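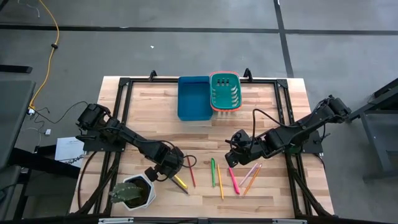
How long does it take to learn to write again with the other hand? For the woman I interviewed it took one winter before other people could read her shopping list, and much longer before she liked what she saw.

She is 56 years old and she asked me not to use her name, because some of her customers still do not know. She repairs and sells old clocks from a small shop called Tadano, on the road that goes down to the harbour in Wustia. In November, three years ago, she had a stroke. Her speech came back in a few days. Her right hand did not come back in the same way.

"I could hold a cup, but I could not hold a pen," she told me. "The pen was lying in my fingers like it belonged to another person."

We spoke in the room behind the shop, in the morning before she opens. She made the tea herself and did not want help with it. Her letters from before the stroke are kept in a drawer, and she took out one of them for me to read. It is a small, leaning handwriting, very even, the kind which was taught in schools when she was a girl.

At the hospital they gave her sheets with lines and loops to copy. She did them for two weeks and then she put them away. "It was for children. There was a duck on one page. I understand why they do it, but I was angry with the duck."

What helped her more was an evening course at Brinilura, an adult education centre which is two stops away with the tram. The course was not meant for people after a stroke. It was ordinary calligraphy, and the others were there for wedding cards and such things. She asked if she can come and use her left hand, and the teacher said she could sit where she liked.

"I chose the left end of the table, so my elbow would not hit anybody. This was the only special thing."

The first difficulty, she explained, is that the left hand wants to pull where the right hand would push. With a pointed nib this makes holes in the paper. She changed to a soft pencil, then to a felt pen, and only in the spring she went back to ink. She also had to turn the paper. Many left-handed people turn it clockwise, so that the top corner goes to the right, and when she tried this the letters stopped falling over.

I asked her how much she practised. She answered that she wrote every day after breakfast, and never for long, because a tired hand learns bad things. At first she copied recipes. Later she copied old repair notes from her shop book, which was useful, as the old book was full of oil stains and hard to read.

"I wrote the word 'pendulum' perhaps 2,000 times in my life," she said. "It was strange to meet it again as a beginner."

She does not think that everybody must do the same. A man in her patients' group types all his messages now and is quite content. Another one trained his weak hand again and did not change sides. She tried this too, and she still does some exercises for the right hand with clothes pegs, but she does them for buttons and keys, and not for writing.

Her advice for someone in the first weeks is rather practical. Fix the paper with tape, or put something heavy on it. Take a thick pen. Write large, on the back of old wallpaper if you have it. Ask your bank early about the signature, as hers needed two visits and a form.

And the new handwriting? She showed me the label she had written that morning for a wall clock. The letters are upright and round, and a bit wide apart.

"My sister says it looks friendly. The old one was more elegant, I think. I was proud of it." She tied the label on the clock, using both hands for the knot, and then it was time to open the shop.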